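Vastov Opens Battery Pack Plant in Rorkeck, Bringing 500 Jobs to the Area

RORKECK, Oct 11, 2022 — Vastov, the maker of phones and tablets, has opened its new battery pack plant on the north side of Rorkeck, and the company could not be happier to be settling in among such welcoming neighbors. The plant will employ 500 people once all of its lines are running, and it will supply packs for every handset Vastov sells at home and overseas.

Work on the building began in April of last year, on the site of the old Yazzie furniture works. Many people in town have fond memories of that place, and Vastov has kept the brick front and the clock above the main door. Behind them is a bright, modern factory floor with 8 production lines, five of which are already up and running.

Until now the company has bought most of its packs from outside suppliers and shipped them a very long way. Making them in Rorkeck will shorten that trip a good deal, and it will let Vastov's phone designers walk over to the people building the batteries and talk things through.
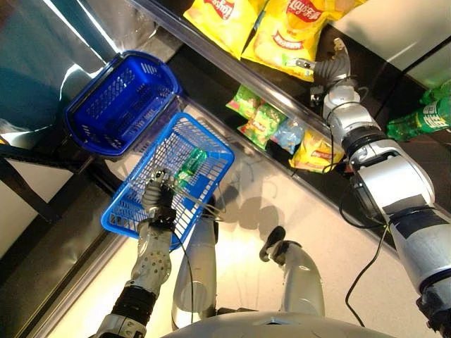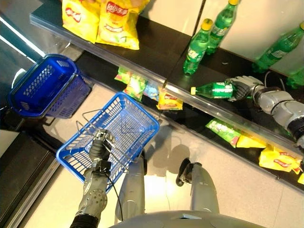
Training and Hiring

New hires will spend their first 40 days in paid training, run together with Wovident, the company's longtime equipment partner. No factory experience is needed, and applications are welcome from people starting out, changing careers or coming back to work after some time away. Openings include line operators, test technicians, warehouse staff and maintenance crew — and the kitchen is looking for cooks, too.

Applications can be picked up at the plant's front desk or requested by mail from the Rorkeck hiring office.

About Vastov

Vastov designs and builds phones, tablets and accessories for everyday use.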